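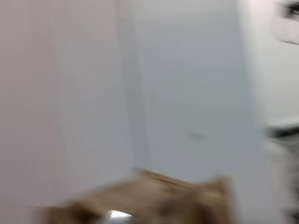
Wrist camera view, heavily blurred, with crumpled brown material along the bottom.

Fourth post on the bag task for our student robotics club. The project is called Dornine, and the aim is to get two arms to handle soft items with no fixed shape. Yayra Antwi wrote the recording script and I look after the labels, so most of my January went on checking clips.

We now have 929 recordings, of which 89 are marked as unusable. The usual fault is motion blur on the wrist cameras. I tried a sharpness filter with a cut-off of 24, but it also threw out good clips where the arm was simply moving fast, so I have gone back to checking by eye – slow, but I trust the result more.

Canvas is harder than the boxes we used last term. The rim folds when pinched, and the grip point moves with it.

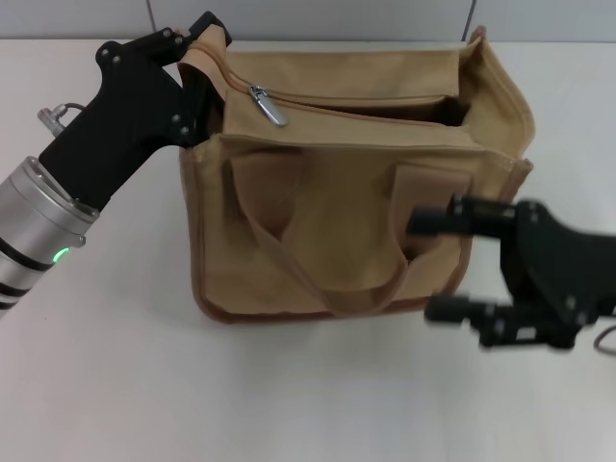
Left gripper on the top corner of the tote, right gripper near the front.

The handle is the other problem. It hangs over the front pocket, and a finger coming in low can catch the loop. Yayra wants to add a label for handle position. I would prefer to fix the approach height first and see how many failures are left.

The next training run uses the first 900 recordings, bad ones removed. Settings are the same as in the last post, apart from a smaller crop on the head camera.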